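Section 4: Setting up your bat detector for a roost survey

Right, you've got the Pullell out of its box and charged it overnight, so let's get it ready for a site. I wrote this part of the guide after a long September at the old mill in Lidbridge, and most of the notes come from things I got wrong there.

1. Hold the power button until the menu appears, then set the clock. Please do this properly! A pass logged at the wrong time is no use when you're trying to tell a bat leaving its roost from one just flying by.

2. Go to Site and type in a short name. I use the building first and the side second, so mine reads "mill east".

3. Open Trigger and choose 9. The factory setting is 4, and on that mine recorded every cricket in the hedge.

Note: if you're expecting horseshoe bats, check the upper limit too. Lesser horseshoes call at up to 105 kHz or a little over, so leave plenty of room above that. 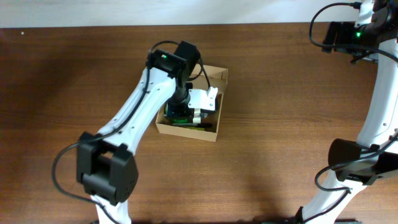 Table top with two white arms and black joints.

4. Put in a blank memory card and let the detector format it. The card holds 2,000 recordings before it starts refusing new ones (it won't overwrite the old ones, thank goodness).

5. Screw on the microphone and jingle your keys in front of it. The level bar should jump. If it stays flat, take the microphone off, wipe the contacts with a dry cloth and try again.

Caution: never poke anything through the microphone mesh. I did, once, and the replacement took ages to come from Kang.

6. Fix the detector to its pole with the microphone facing the likely exit — a gap under the ridge tiles, say, or a lifted bit of flashing — and keep it well clear of leaves.

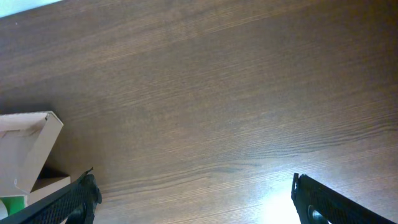
7. Start recording before sunset and leave it going until you've packed up. Write down the weather at both ends of the evening, in a notebook, with a pencil.

Caution: a detector on a pole is fine outdoors, but don't go into a known roost or block up a hole without the right licence. Bats and their roosts are protected even when the bats are away. If you're unsure, stop and ask your ecologist. Mine is Borislav Halilović, and he'd much rather have a daft question than a disturbed roost.

8. Back home, copy the card to the Gultis folder on your computer before you open a single file. Sorting the calls comes next, in Section 5.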